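Vimley Summer Course in Robot Manipulation
Handout 3: Two-arm tasks with soft objects
Version of 22 July 2021

In the first two handouts we worked with rigid blocks. The shape of a block does not change when the gripper closes, so one good grasp position was enough. With bags and cloth this is no longer true. Please read this handout before you come to the lab, and bring your notes from the Havlíček exercise.

A thin plastic bag has two properties which make trouble for us. It is partly transparent, so the depth values on its surface are often missing. It also moves when it is touched, and the position you measured a moment ago can already be wrong.

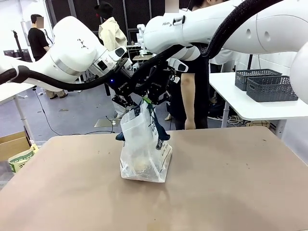 For this reason both arms should approach slowly, and the second gripper should not start to close before the first one has reported contact. In the Hellolis software this is the parameter "wait_contact". The default value is 2000 milliseconds. Groups that set it to zero last year had many collisions between the fingers.

Data for your project

Each group records 168 episodes. An episode has at most 4000 time steps; longer ones are cut by the script and do not count. Roughly 3 hours of arm time should be enough if your task is well prepared. Failed attempts must also be saved, with the label "fail".

Before recording, check the following:
- the wrist cameras are both streaming
- the start position of the object is written in the log
- the emergency stop is within reach of one student, who does not do any other work

The report template is in the Risance folder. Describe there how you chose the grasp points and what you changed after the first trials. The reports are due in September, and the exact date will be given in Handout 4.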